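Repair bench all-rounder wanted, Merkton
Bruseo Computer Repairs – part-time, permanent, no ping-pong table
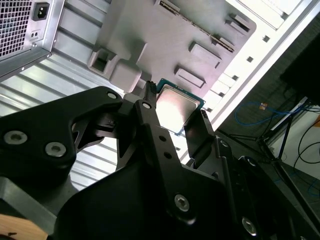
A desktop processor at an open case.

Bruseo mends computers. We have done this from the same shop in Merkton for 17 years, between a dry cleaner and a place that has been about to become a café for most of that time. We are looking for one more person to work at the bench and, when the bell goes, at the counter.

The title on the contract will be Repair Technician. In practice you will be taking in machines, finding out what is wrong with them, fixing the ones worth fixing and breaking the news about the others. We booked in 941 jobs last year. A good share of them were slow laptops full of toolbars. A smaller share were desktop machines built by somebody's nephew, and these are where the interesting faults live.

What you'll be doing

Booking in repairs and writing down what the customer said, in the customer's words. "It makes the noise" is a perfectly good fault report if you then ask which noise.

Swapping drives, memory, fans, power supplies, screens, keyboards and, now and then, processors. If the thought of bent socket pins makes you wince, good.

Backing things up before you touch them. We are dull on this point and will go on being dull.

Ringing people with a price. Some will say it cost less than that new. Sometimes they are right, and you should tell them so.

Cleaning. Computers are very efficient at collecting dog hair, and the bench doesn't wipe itself down either.

One morning a week at our Lonmont collection point, a desk at the back of the library there. You take machines in, hand machines out and get asked where the large print Westerns are. (Left of the window.)

Who we're after

You don't need a degree or a certificate, although we won't hold one against you. We would like you to have taken computers apart and put them back together so that they worked, ideally more than once, and to be able to tell us about a time they didn't. You should know your way round Windows well enough to be tired of it. Some Linux is handy. Soldering is a bonus, and we can teach you.

You need to be civil to people who are cross, and patient with people who are embarrassed. Most customers are one or the other. A man who has lost his photographs doesn't want a talk about backups until at least the following visit.

Tidy handwriting would be lovely. The last person to leave us had many gifts and that wasn't one of them, and there is still a shelf of boxes whose labels we are working through as a sort of winter hobby.

You will see other people's files. We expect you to forget them at once. We'll ask for two references and a basic criminal record check, which we pay for.

Hours and pay

Twenty-four hours a week over four days, which can be fitted round school runs or study if you tell us early enough. Pay is £1,154 a month before tax, plus pension and paid holiday. There is no commission, so you will never have to sell anybody an extended warranty. We tried selling them once. We were terrible at it and felt grubby.

You also get parts at cost, a locker that shuts if you lift it slightly, and first pick of anything left unclaimed after the legal notice period – mostly printers, we're sorry to say. Tea is provided. Biscuits are a matter of personal initiative.

The shop is up three steps and the workroom is on the same level as the counter. We have a ramp for the steps and can change bench heights, so please mention anything that would make the job easier to do. The bus from Lonmont stops outside the Nedeljković bakery, and it is a two-minute walk from there, longer if you go in.

How to apply

Write to Doina Georgiou, who owns the place and will read everything herself. One page is plenty. Leave out your passion for excellence and tell us instead about a fault that took you far too long to find, and what it was in the end. A CV is useful but the fault is what we'll read first.

Drop your letter through the door or hand it in at the counter, at either Merkton or Lonmont. Closing date is 21 Dec 2020.

Everyone who applies will get a reply, including a no if it's a no. If we like the sound of you, we'll ask you in for 60 minutes: half of it talking, half of it at the bench with a desktop that won't start. You may ask questions, swear mildly and use the internet, as we all do. Finding the fault isn't essential. We want to see where you look, and whether the screws go back in the holes they came from.

Travel to the interview is refunded on the day, from the till, against a ticket or receipt.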